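Narside Tabletop: data card and readme

Version 2 of the notes, 16 November 2022. Maintained by Reshma Mahlangu and Miłosz Walczak. Complaints to Miłosz, who enjoys them.

What this is

Narside Tabletop is a set of 2,000 recorded episodes of a robot picking things up and putting them somewhere else. It was gathered to train the grasping policy we call Woldegiorgis, after the street the old lab was on. Each episode is one attempt at one instruction, steered by a person and recorded through the camera at the robot's head along with the joint positions of the arm and hand.

Version 1 had blocks. The policy got extremely good at blocks. Then Tamás Dobos put a rubber glove on the table and we all learned something about the policy. Version 2 has toys, packaging, kitchen odds and ends, and whatever Adjoa Eshun found in the discount bin at the garden centre.

How an episode goes

1. The operator reads the instruction card aloud. Mumbling is allowed; the audio is not kept.

2. A second person lays out the objects. Touching and overlapping layouts are welcome. Please don't tidy them into a row. Miłosz tidied 256 episodes into rows last January and the policy now believes in rows.

3. The arm goes to its start pose and recording begins.

4. The operator makes the grasp. Soft things get a grip around the middle, fingers curled, palm against the top. Long thin things may be taken wherever the operator likes, so long as it isn't the same place every time. 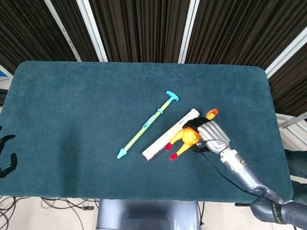 5. The object goes to the spot named on the card, the hand opens, and the operator presses the pedal to stop.

6. The second person marks the episode "done", "dropped" or "something else". Write a note for "something else". "Chicken" is not a note.

What is in each episode

Head camera video, one stream.
Arm and hand joint positions, with commanded and measured values stored separately.
The instruction as text, spelling mistakes preserved.
The outcome label and any note.
Operator number. There were 13 operators, and number 4 is left-handed, which shows up in the approach angles if you go looking.

Objects and instructions

Objects are grouped into 16 families: squashy, long, boxed, lidded and so on. The families were agreed in one afternoon and argued over for a good deal longer. Rubber poultry is filed under squashy. The toy pump is filed under long, although Ewurabena Nutsugah maintains it should have a family of its own on account of the handle, and she may well get her way in version 3.

Instructions were written by whoever was free. Some say "pick up the chicken". Some say "lift the yellow bird off the box". One says "rescue him". We kept them all, as people do talk like this to robots, and a policy that only answers to one phrasing is a light switch.

Known problems

The table cloth is the same dark teal throughout. If your table is pine, expect sulking.

The curtain behind the table hides the rest of the room fairly well, but there are people at the side in plenty of episodes. We have not masked them. Faces are blurred where they appear; trousers are not.

Failed grasps are under-represented. Operators dislike failing and quietly restarted more often than they were asked to. Episodes with a restart are missing their first attempt, and we can't get it back.

Some cables cross the tabletop. An early policy tried to pick one up, with real conviction.

Splits

Train and test are divided by object, so nothing in test has been seen in train. Please leave it that way. A shuffled split gives lovely numbers and we will ask you about them.

Using it

Fine for research and teaching. For anything with a price on it, write to Reshma first. The loader lives in the Patex folder and wants the path to the unpacked archive as its only argument. It will print a warning about Gustberg, our old file format. Ignore the warning. Tamás is going to remove it.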